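A table for the small room

15 Apr 2026

When we moved to Grametville, I wanted one table where I can fix and glue things without worry. The dining table has suffered enough already. I looked at a ready one from Tikau, but it cost 3930 and was too wide for our door.

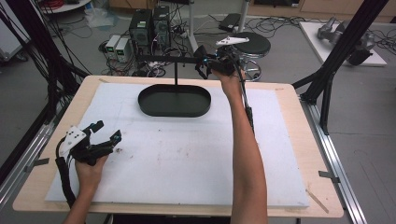
Protecting the top was my biggest question. Glass is heavy, and cloth moves under the hands. Now a big white foam board lies on the light wood, and a strip of the wood stays free on every side. The board already has gray and brownish marks, mostly in the middle and on the left – I don't mind them. The black tray near the far edge is very easy to find against so much white.

A new board costs 57 at the paper shop, so I will change it in June. Before that I must learn to cut a straight line.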